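# Which Tiny Hand Ties the Best Knot?

I test robot hands for a living, and yes, my mom still asks me to explain it at dinner. The hands I'm testing this month are small enough to fit through a buttonhole. They're called grippers, and someday ones like them might help a surgeon sew up a cut.

We don't practice on people, of course! We practice on a smooth, soft-colored pad with a pink line on it. The pink line is our pretend cut. My job is to drive the gripper from a chair, using two handles, and tie knots across that line with black thread.

I'm comparing two grippers. The first one is called Tomar, and it has long, skinny jaws. The second is Pendia, with shorter jaws that squeeze harder. My friend Seema Thakur built the handles I steer with, and she says I hold them like ice cream cones.

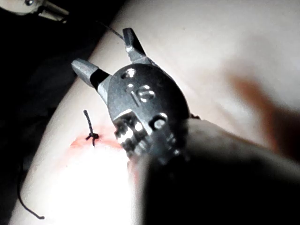 *Prasari Kids, page 74*

See the little black knot on the pink part? It has a short tail poking straight up. Now find the thin thread stretched across the top. The gripper's jaws are wide open and pointing up at it. Grabbing thread sounds easy until you try it with metal fingers that can't feel anything! I have to do it all by looking, and thread is sneaky stuff. It curls, it slides, and shiny metal makes bright spots right where I want to look.

So how do you pick a winner? I tied 100 knots with each gripper. Kiran Rawat, who shares my lab in Tultmont, checked every knot by giving it a gentle tug. If it slipped, it didn't count. With Tomar, 74 of my knots held. I haven't finished checking Pendia's pile yet (Kiran went to lunch), but I can already tell you my hands got less tired using it.

Want to try a test like mine? Get two pairs of tweezers, one pointy and one flat, and a piece of yarn. Tie one knot with each pair, no fingers allowed, and have a friend time you. Then swap!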